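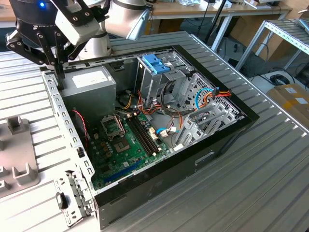

Savory Loaves of the Stisanano Valley
Progress report to the Altasa Fund, second period
Prepared by Rania Mahrous

Dear Enda Ó Briain,

When I wrote last, the project was a stack of index cards and a promise. I'm so happy to report that it is now a working collection, with 30 recipes gathered and 14 of them baked, tasted, argued over and written up in full. The Altasa grant has paid for flour, eggs, a great deal of cheese, bus fares up and down the valley and the hire of the kitchen at Bammont, and I'll go through all of that below. First, the baking!

Recipes collected

The savory loaf is what people in the valley take along when they are invited anywhere. It goes to picnics, to harvest lunches, to the long table before a wedding dinner, cut into fingers and eaten standing up with something cold. Every household makes it, and hardly anyone writes it down. My plan was to sit in kitchens and watch, with a scale on the counter, and catch each handful before it went into the bowl. It works beautifully, though it is slow. A morning visit nearly always turns into lunch, and lunch into a walk to see somebody's sister, who makes the same loaf with walnuts.

The upper valley has given us the goat cheese loaves, including a very plain one with thyme that I now bake at home every week. Lower down they like ham and green olives, and sometimes prunes, which I resisted until I tried it. The prune and bacon loaf from Bammont is the best thing I've eaten all year (two of the tasters asked to take the ends home in a napkin). We also have our first loaf made with chestnut flour. It is dense and sweet and a little difficult to slice, and I love it. 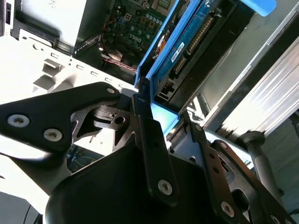 What still needs work is the oven question. Several of the older recipes were made for wood-fired ovens and the cooks give no temperature at all, only "after the bread." I have been testing those in the Bammont kitchen at three settings and writing down the crust, the crumb and the height each time. The onion loaf has settled nicely. The tomato loaf has not. Fresh tomatoes make it heavy in the middle, dried ones make it salty, and the cook who gave it to me says that hers is never heavy and never salty. I'm going back on a Thursday, when she bakes, to see what I missed.

Tastings

We held two public tastings this period, both in the early evening. Twelve loaves went out at the first, sliced thin, with a card and pencil beside each board. I had worried that people would be polite. They were not polite! The comments were frank and very useful, especially on salt, and I have cut it back in four recipes as a result. At the second tasting we paired the loaves with wine from the Iyamu vineyard, who let us use their terrace and wouldn't hear of a fee. The goat cheese and olive loaf with their dry sparkling white was the favorite of the night, and I would happily do that evening again tomorrow.

One change for next time: the loaves should be baked the day before. Served the same afternoon they crumble under the knife, and the ones with a lot of cheese lose their flavor while they are still warm. By the next day they slice cleanly and taste of themselves.

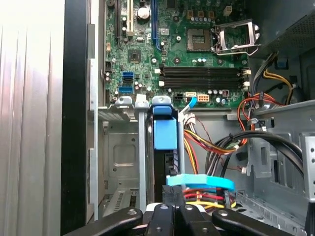 The printed booklet is moving along, and the order of chapters is fixed: a base batter first, then cheese, meat and fish, vegetables, and a short section on what to drink. The photographs of the finished loaves are chosen and the introduction is in its third draft. The vegetable chapter is the one that worries me. It looks to me a lot like that green board with its socket sitting empty and the metal bracket flipped open – everything is laid out around the middle, and the middle is still to come. For us the missing piece is the tomato loaf, which people in the valley will turn to first. I would sooner hold the chapter for a few weeks than print a version that the cooks don't recognize.

Budget

Spending on ingredients ran a little over the plan, nearly all of it cheese and walnuts. Travel came in under, thanks to lifts from families along the route, and the terrace cost us nothing, so the total is in line with what you approved. I would like to ask whether the unspent travel money can be moved to the printing line. A heavier paper for the cover would help a book that is going to live next to a mixing bowl. The receipts are in the folder with the signed kitchen agreement. 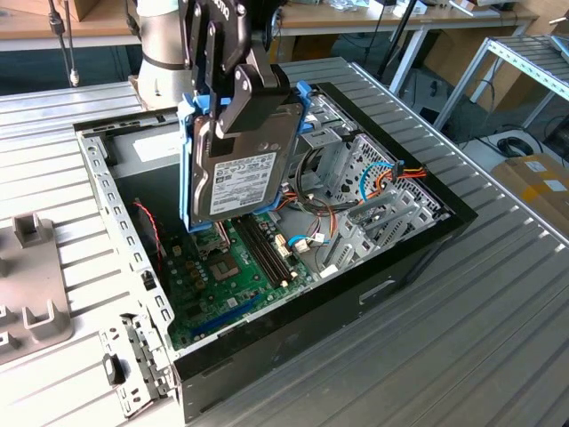 A hard drive in its blue caddy, held over the open computer case.

Next steps

Between now and January I plan to bake the remaining 16 recipes, finish the oven notes and run one more tasting, this time in the upper valley, where the goat cheese people have been asking when it's their turn. Two cooks have offered to teach a short morning class, one on the base batter and one on chestnut flour, and I'd like to say yes to both if the kitchen is free.

You would be very welcome at the tasting, and at lunch afterward. Please let me know about the printing line when you can, and whether there is anything you don't eat.

With warm thanks,
Rania Mahrous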